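Ondmont stacking ribbed bowls, set of three – four months in daily use

Posted 24 Feb 2019 in Tableware

I bought these at the Tureck outlet store to replace a mixed shelf of chipped cereal bowls. The box said Ondmont on the front and Katiyar on the importer's sticker, so you may find the same set listed under either name. I paid full price and have used the bowls every day for cereal, soup and rice.

What you get

Three white bowls, all the same size, with a plain glazed inside and vertical ribs on the outside. There is a thin dark line around each rim. Each bowl holds 600 ml filled to a sensible level, which covers a large soup or a salad for one. The maker claims 843 ml to the brim. I measured it and got the same, but you would never carry one that full.

The bowls weigh a little over what I expected. They feel solid on the table and don't slide when you scrape the bottom with a spoon.

Stacking

They nest well. The ribs leave enough texture to grip the top bowl and lift it off with one hand, and the stack does not lean. I keep them on the counter next to the plates, and three together take up less height than two of my old ones did.

The white goes with most things. My plates are a mix of novelty pieces, including a teal one with a fried egg painted in the middle, and plain bowls calm that down a bit.

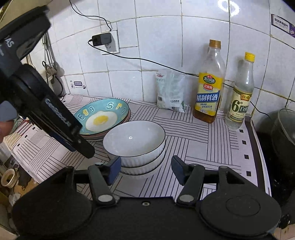
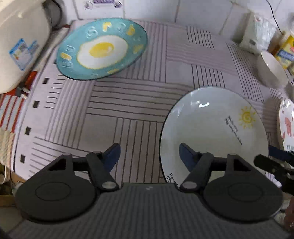

Heat and microwave

Two minutes of soup in a 1000 watt microwave leaves the rim warm and the base hot. You can pick the bowl up by the rim without a towel. After three minutes you want a towel. I have not put them in the oven. The leaflet says 400°F maximum, and I don't have a dish that would need it.

Washing

The inside comes clean easily. Tomato sauce left overnight rinsed off with no stain. The outside takes more work – anything that drips down the ribs dries in the grooves, and a flat sponge passes right over it. A dish brush fixes this. In the dishwasher they are fine on the lower rack, but the rim is wide and they won't sit between the tines of the upper rack in mine.

The dark rim line has not faded so far. On one bowl it is slightly thinner on one side, and it was that way out of the box.

Compared with the Ornach set

I had the Ornach bowls before these. Those were lighter and cheaper, and smooth on the outside, so they washed faster. They also chipped. Two were gone by the end of the first May I owned them. None of the Ondmont bowls has a chip yet, and one has been knocked against the faucet more than once.

Would I buy them again

Yes, though I'd like a set of four. Three is an odd number for a household of two that sometimes has guests, and the store doesn't sell singles.

Four stars. One off for the grooves.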